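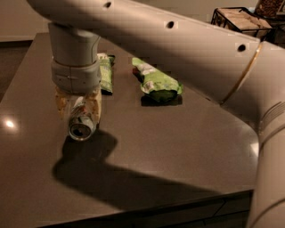

Dark brown countertop, warm light.

Eun-ji Shin
24 June 2024

Thread on countertop sealers, as I keep getting the same questions about stone and wood. Short posts, no product links.

A sealer and a finish do different jobs. A penetrating sealer sits in the pores and slows down liquids. A finish forms a film on top. Most complaints I read come from people who bought one and expected the other.

Drop test before you buy anything. Put a teaspoon of water on the surface, cover it with a glass, leave it. If the spot darkens, the surface is taking in water. If it beads and stays the same color, put the can back on the shelf.

Run the test in 3 places: next to the sink, by the stove, and in a corner that gets no use. The corner is your baseline. Wear is never even, and sealing the whole counter for one bad patch by the faucet wastes product.

Oil on wood: thin coats. Flood it, wait, wipe off everything that will come off. Tacky the next day means you left too much on — rub it down with a clean rag and more oil, then wipe again.

Oily rags can catch fire on their own. Lay them flat outdoors until stiff, or soak them in water in a metal can with a lid. Do not ball them up in the trash.

Cure time and dry time are separate numbers on the label. Dry to the touch means you can walk away. Cured means you can set a wet pan on it. Go by the second one.

Vinegar on marble or limestone etches it. Sealer will not stop that. Etching is acid reacting with the stone, and the dull mark has to be polished out.

Grit: for a wood counter with an oil finish I stop at 220. Going much finer closes up the surface and the oil goes in unevenly, especially on end grain.

Edges and the sink cutout next, in July. The underside of the cutout gets its own post.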